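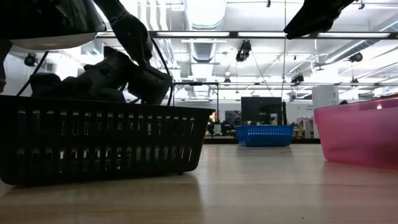
Frequently asked questions

I get a lot of the same emails about my sourdough starter mail-outs, so I finally put the answers in one place. If yours isn't covered, write to me! I usually answer in the evening once the kids are in bed.

Who are you, anyway?
I'm Ville Halonen. I bake at home in Stevetbridge and I send dried starter to anybody who wants some. I started with a jar from my aunt and it got a bit out of hand (my last tally was 204 envelopes).

What does it cost?
The starter is free. Send me a stamped envelope with your own address on it and I'll put a packet inside. Please don't tape coins to the letter, the sorting machines chew them up.

How long does dried starter keep?
I've woken up a packet that was 9 months old and it was fine, just slow. I wouldn't leave it in a hot car, though.

How do I wake it up?
Crumble it into a clean jar, add two spoonfuls of lukewarm water, and let it sit until it goes soft. Then stir in two spoonfuls of flour. Feed it again every 12 hours. Mine usually bubbles on the third day, but a cold kitchen can easily stretch that to a week.

There's gray liquid on top. Is it dead?
Nope, it's hungry! Pour the liquid off or stir it back in, then feed it. Pink or orange streaks are another story. Throw that one out, jar and all, and ask me for more.

Which flour do you use?
Plain white bread flour most days, with a handful of rye when it looks sleepy. I've tried the fancy stuff and my starter didn't care.

Do I have to name it?
People do. Mine is called Grurkon, my daughter's idea when she was four, and we're stuck with it now.

Can I pass some on to friends?
Please do! You don't need to ask me first. One reader handed out so much that half her street bakes now.

Do you ship overseas?
Not at the moment. Customs forms wore me out last October, and two packets came back looking very sad.

Can I get your rye loaf recipe?
I'm still writing it up. The oven times are for my old oven, which runs hot, so I want to bake it a few more times at my sister's place before I post it.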